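Settlement Geography, Handout 3
Why villages die (slowly, and with paperwork)

Potthorpe is our first case. At its height it had 409 people on the tax roll, a mill and two churches that did not speak to each other. The railroad went to Ernomholm instead, and so did everybody under 30.

Textbooks like a single cause: plague, flood, a wicked landlord. Potthorpe had none of these. It lost a baker, then the school, then the bus. Most decline looks like this – dull from up close and dramatic only on a graph.

Terms to know: threshold population, service range, shrinkage. "Ghost town" is not a term. It is a gift shop.

Compare Ernomholm, now 1,254 residents, which got the station and has complained about the noise ever since.

For the seminar, read the chapter on thresholds and bring up to 3 questions. "Will this be on the test?" is one question, and you have used it.
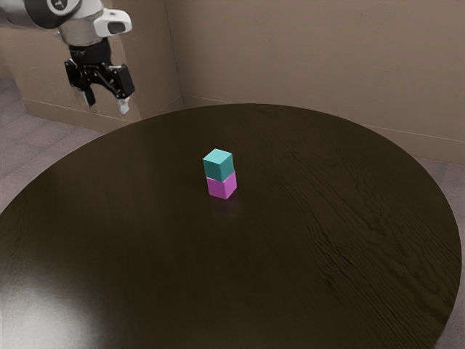

Essays on either village are due in November. Start with the tax rolls; the church newsletters are more fun but they lie.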